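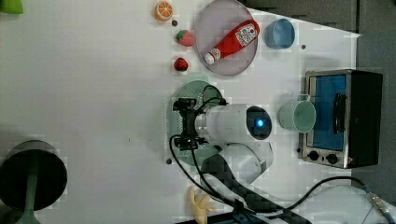
Platos, tazas, un bote de kétchup y fresas de juguete, junto al horno tostador, sobre una de las mesas de la cocinita de Clalville.

La cocinita de la ludoteca de Clalville estrena menaje y vuelve a abrir en septiembre

Quienes hayan pasado alguna tarde en la ludoteca de Clalville saben que, de todos los rincones de la casa, el de la cocinita es el que antes se llena y el que más cuesta recoger. Pues bien, después de un verano entero cerrado por reforma, el rincón vuelve a abrir en septiembre, y lo hace con mesas blancas, menaje repuesto y comida de juguete suficiente para dar de merendar a medio pueblo (de mentira, claro, aunque más de uno saldrá de allí con hambre de verdad).

El cambio se venía pidiendo desde hacía tiempo. Las cazuelas de antes habían perdido las asas, de la vajilla quedaban platos sueltos y a la fruta se le había ido el color de tanto lavarla. Ahora hay 170 piezas entre vajilla, alimentos y pequeños utensilios, compradas en su mayor parte a la casa Kiani, que las ha servido en cajas separadas para que resulte más fácil guardarlas. La ludoteca ha destinado a todo ello 3501 euros, mesas incluidas, de los que 800 salieron de la rifa que organizaron las familias en primavera. ¡Y eso que aquella tarde llovió a cántaros!

Los colores se han escogido con mimo y sin estridencias. Hay un plato gris con el borde levantado, otro verde con un dibujo de puntitos que ya tiene sus partidarios, una taza grande de un verde muy pálido y un vaso azul clarito. El bote de kétchup, rojo y con su tapón blanco, es de esas cosas que todos los niños reconocen a la primera. Y luego está la fruta: la rodaja de naranja con sus gajos bien marcados y las fresas, cada una con su rabito verde, que caben en la mano de los más pequeños de la casa y que, mucho nos tememos, acabarán apareciendo en más de un bolsillo de abrigo cuando llegue el frío.

El horno tostador, con su puerta de cristal y sus dos mandos negros, también tiene sitio en la cocinita. En la ludoteca lo utilizan para jugar a meter y sacar bandejas, siempre desenchufado, y recuerdan a las familias que no hace falta traer de casa ningún otro aparato, por mucha ilusión que haga.

El rincón abrirá todas las tardes, de cinco a siete y media, y podrán usarlo los niños a partir de 2 años acompañados de una persona adulta. No hace falta apuntarse, aunque los grupos de más de seis conviene que avisen antes en el mostrador. Como novedad, los últimos diez minutos de cada tarde se dedicarán a recoger entre todos: los platos con los platos, las tazas con las tazas y la comida en su cesta, con una canción de fondo que los habituales ya se saben de memoria y que los padres, seguramente, tararearán hasta la hora de la cena.

También las ludotecas vecinas de Givmont y Hernau podrán disfrutar del material. La idea es que una parte de las cajas viaje a cada una de ellas durante unas semanas, empezando por Givmont, donde el espacio es más pequeño y se montará una sola mesa junto a la ventana. En Hernau esperan su turno para después de las vacaciones de invierno.

Quien tenga en casa delantales infantiles o manteles que ya no use puede dejarlos en la entrada de la ludoteca de Clalville, en horario de tarde. Se agradece que vengan lavados y, si puede ser, con el nombre de la familia en la bolsa.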